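Workshop Tips: Sharing the Bench With the Arms

Dec 10, 2018

In our workshop at Zastmont we check and return small electrical goods, mostly power strips and chargers. Since March a pair of robot arms works on the plugging and unplugging. I was one of the people who did this work by hand, and I still come to the same bench every morning, but my day is different now. My colleagues in the Givolach branch will get their own arms soon and they asked me to write down what I know. These are the tips.

1. Lay out the table for the arms

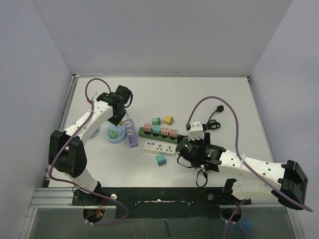 When I worked by hand, I kept everything close to my right elbow and I never thought about it. The arms do not have an elbow like mine. They need free space from above, and they need the strips to stay more or less in the middle, where both of them can reach. We put the strips close together, some of them diagonal, and the adapters that are not plugged in lie right next to them. With the dark green strip in the center, four adapters in a row is a good start for a new person. Do not begin with a full table. My first layout was so crowded that I had to stop the work and make it again.

2. Use colors

For many years our test adapters were all white, and in the afternoon my eyes were tired. Now we use pink, teal, yellow and green. It was done for the arms, but the people are the ones who thanked for it. If I look up from my papers, I know in one second which adapter is where. Keep one sheet on the wall with the colors and what each color means in your branch. In Zastmont and Givolach the meanings are not the same, so please do not copy our sheet.
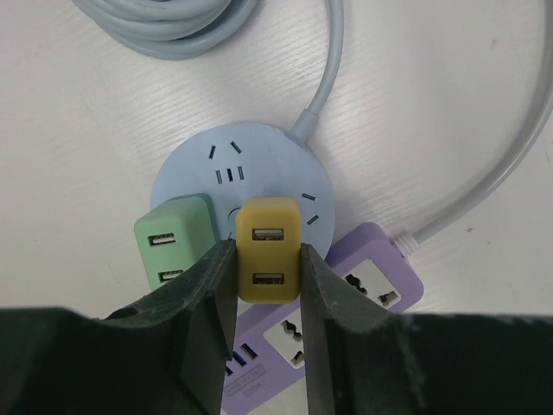
Yellow charger between the fingers, with the green one next to it.

3. Clean the fingers and the surface

Dust comes from everywhere, also from the cardboard. Wipe the gripper fingers with a dry cloth before the first shift and again after lunch. Small scratches on them are normal. For the table we use a soft cloth and a little water with soap, never the strong cleaner from the metal room. Stop the arms first. It sounds too simple to write, but it is the rule that people forget in the first weeks, when they are still used to cleaning during the work.

4. Tie every cord

A long cord was only a small trouble for me, I just moved it with my hand. An arm will pull it along and then half of the table moves. So make a coil of every cord, and close it with a thin tie.

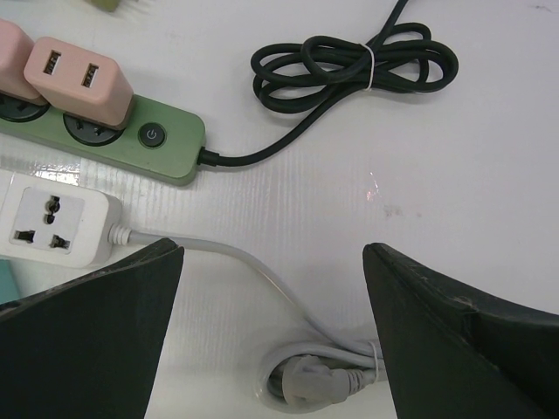

Two turns of the tie are enough. If you make it too tight, you will need a knife to open it later, and a knife near a cord is a bad idea. We buy the ties in bags of 3000 from Flerari and keep one open box at each end of the bench. Old ties can be used again if they are still straight.

5. Plan your new hours

This is the part my colleagues ask me about most. Before the arms, I plugged and unplugged until my thumb was painful, and in the winter I wore a bandage. Now I prepare tables, watch, and write the reports. The thumb is good again. But watching is also tiring, in another way, and at first I went home with a headache. We change places every 34 minutes, a number that came from our shift plan and that we kept. The one who leaves the watching place goes to do something with the hands, for example packing or sorting the returns.

6. Let the arm finish
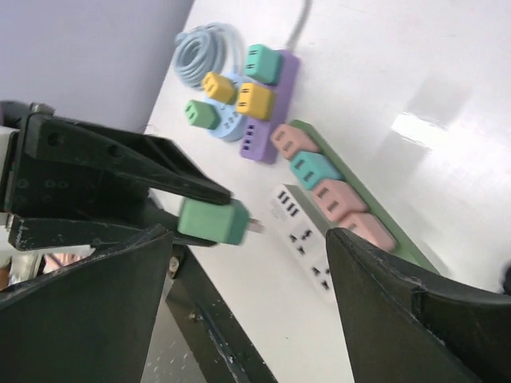 7. Write down each stop

We have a notebook on the bench, a paper one. Each time the work stops, write the hour, the color of the adapter and which strip it was. Do not write who was on the shift. In the beginning we did write it, and people became afraid to press the stop button. Without names the notebook is much more honest, and it has 269 lines now. When I read it in the evening I see quickly if one adapter makes trouble more often, and I take it out of the set.

8. Keep one table for hand work

Some goods are still better with human fingers, such as very old strips with a hard socket. Also the new people in Ma, our smallest branch, learn first by hand for two weeks. After this they understand much better what they are looking at when they watch the arms. Put the hand table near the window if you can, and give it a good chair.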